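Search the list archives Enter keywords Go
6 min read

Subject: Re: Where was the Judge born, Prester or Edska?
2021-07-09

Hi all,

Sorry to be slow with this, I wanted to get through the whole box before I opened my mouth again. For those who joined after the last round: we've been going back and forth over whether the Judge was born at Prester, as the county history says and every newspaper since has repeated, or over the ridge at Edska, where his mother's people had their farm. I was a Prester person. I'm now wobbling badly.

What moved me is the Soomro papers. They came to the Bekley library from the old law office when the building was sold, and they've been sitting in the back room ever since with a label that says "accounts," so of course I'd never looked. They're mostly accounts! But under the ledgers there's a bundle of 34 letters, tied with what I think is a bootlace, and nearly all of them are from the Judge to his younger sister. He wrote a lovely clear hand when he was a student and a terrible one once he was on the bench, so the early letters took me an afternoon and the late ones took me the rest of the month.

The one that matters for us was written in December, his first winter reading law in Bekley. He's homesick and cold and complaining about the boarding house (the biscuits get a whole paragraph), and then he says he would give a good deal to be "back at Edska in the room where I began." I read that line out loud to the empty kitchen. I don't see what else "began" can mean, although I can hear some of you already typing that he may have meant his schooling.
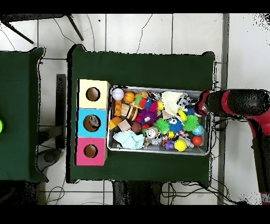
Aušra Uibo wrote:

I don't think the Edska idea holds up, much as I'd enjoy it. The county history was put together while the Judge was still living, and he paid for his own entry like everybody else in it. He would have seen the proofs. If the book had put him in the wrong township I can't believe he'd have let it stand, a man who once sent back a deed over a comma. Also the tax list has his father at Prester the year before and the year after. Where would the mother have been, if she wasn't at home with her husband? I'd want a family Bible or something in the father's own hand before I changed a word on our page. And please could whoever has the Prester church book tell us which pages are missing? I was told 16 of them were gone, and I've never heard which end of the book they came from.

End of Aušra's message, and it's a fair one. Let me take the points in the order I feel able to answer them, not the order she made them.

The tax list first. I've looked at the film again, and yes, the father is there both years. But he's taxed for a mill share and one horse, with no land. The land only turns up later, when he buys the upper tract for almost 4,000 dollars, a sum that made me sit down. So before that he was a man with a share in a mill and probably a room over it. A first baby, a room over a mill, and her mother just across the ridge with a whole farmhouse? My own grandmother went home to her mother for every one of hers, and she only lived down the street. That's no proof of anything, I know, but the tax list doesn't tell us where the mother slept. It tells us where the horse was.

Next, the proofs. I'm less sure than Aušra that he read them. One of the later letters grumbles about "the book people" who keep sending him papers while he is on circuit, and he tells his sister to deal with them as she likes. She lived at Prester all her life and was very proud of the place. You can see where I'm going, and I'll stop there because it's a guess on top of a grumble.

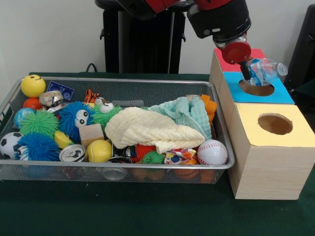 There's also the matter of his leaving home, which the county history gets wrong in a way that I think helps my side. It has him going to Bekley "from the paternal roof at Prester" at the age of 16. In the letters he's quite definite that he spent the two years before Bekley with his grandparents, keeping the books for his grandfather and teaching the smaller cousins their letters in the evenings. So the entry has skipped Edska entirely, two whole years of it, and if it could lose those then it could lose a birth as well. He talks about the farm constantly. The spring behind the house, the dog, a plum tree he fell out of, an uncle who played the fiddle badly and often. Prester hardly comes up except when he's asking after his father's cough.

I had a go at finding the house, by the way. The road to Edska is paved as far as the second bridge and then it very much isn't, and I left the car and walked. There's a chimney standing in a field of blackberries and a bit of wall that might be the springhouse. The man who farms there now was very kind about me tramping around and said his father always called it "the lawyer's place" – but he thought that was some other lawyer, later on, who'd drawn up the papers when it was sold. So I offer that for whatever it's worth, probably not much. I came home with scratched arms and a pint of blackberries.

As for the family Bible, there was one. The sister mentions it in a note on the back of a letter, saying it had gone to "the Bekley cousins" with the clock. If anyone on the list descends from the Bekley side and has a clock with a story attached, please look and see what's on the shelf next to it. 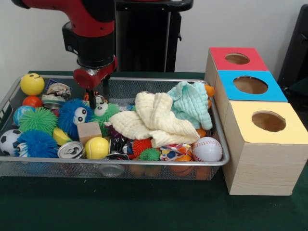
Aušra Uibo added, in a second note sent to me and passed on with her permission, that she'd be happy to see "Prester or Edska" on the page for now with both sources given, but she won't go further than that on one sentence from a homesick boy. She also thinks "where I began" could be a Bible reading or a hymn he was half quoting, and asks if anyone knows one that fits.

I can live with "Prester or Edska." I'd only ask that the footnote give the letter in full, biscuits and all, so people can judge the tone for themselves. I've typed up the first dozen letters and I'm happy to send them to anyone who wants to check my reading, especially the word I have as "began." The g is clear. The vowel in front of it is a bit of a smudge, and I did wonder for one awful minute about "bargain," but there isn't room for it on the line.

Still wanted: the Prester church book question (which pages?), anything on the mother's brothers, and the name of whoever ran that boarding house. I've got her down as Mrs. L., with no more than that, and she deserves better after all he said about her cooking.

I'm away for a week or so after this, but I'll read everything when I'm back.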